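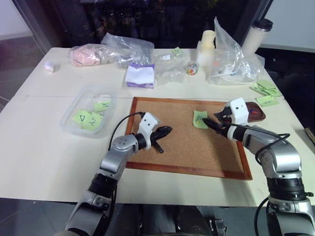 Extras and small speaking parts wanted for Hondmont

September 2024
By Cillian Keogh

Search this site Search Go

Hello all! I'm casting again, and this time it's for a television drama called Hondmont, which Worau is making as a six-part series. I've been helping them find faces since June and we're nearly there with the main cast, so now I need everybody else (the people in the pub, the people at the funeral, the woman who sells the wrong man a bus ticket).

I'm after 100 extras for the crowd days and a smaller group for parts with a line or two. You don't need an agent and you don't need to have acted before. If you were the back end of a horse at school, tell me, I'd love to hear it! What I do need is people who can turn up early, put their phone away and stand in a field in a wool coat without sulking.

The story is set in a small town in the early eighties, so natural hair colours are a big help. Beards are very welcome. Visible tattoos are fine if a sleeve will cover them, but mention them when you write so that wardrobe can plan.

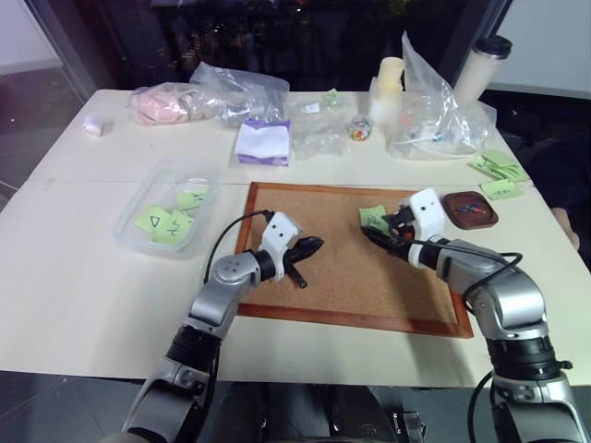
I'm also looking for 2 sisters, real ones if possible, aged between sixteen and twenty-five, to play the Mac an tSaoi girls. They're in three of the episodes and they bicker a lot. If you and your sister can finish each other's sentences, or just shout over each other convincingly, send me a short video of the pair of you chatting. Any subject will do, and please don't learn a speech for it. Under-eighteens will need a parent's or guardian's permission before we can go any further, so have that chat at home first.

We'll be filming mostly in and near Wustberg. Crowd days are long, with an early call and a proper hot lunch, and everyone is paid by the day. Speaking parts get a better rate and a costume fitting beforehand, which is paid too. I'll send the rates with my first reply so you can decide before giving up any of your time.

To put yourself forward, use the contact form on this site and give me your name, age, height, where you live and any days you can't do. Add 2 recent photos, one of your face and one full length, in ordinary daylight with no filters. I read every message myself, so give me a week or so before you chase me.

Got a car from before 1983 that still runs? Put that in as well, I may want the both of you.

Related
Open call: dancers for a wedding scene
What to wear to a costume fitting
Worau announces cast for Hondmont
Child performers: notes for parents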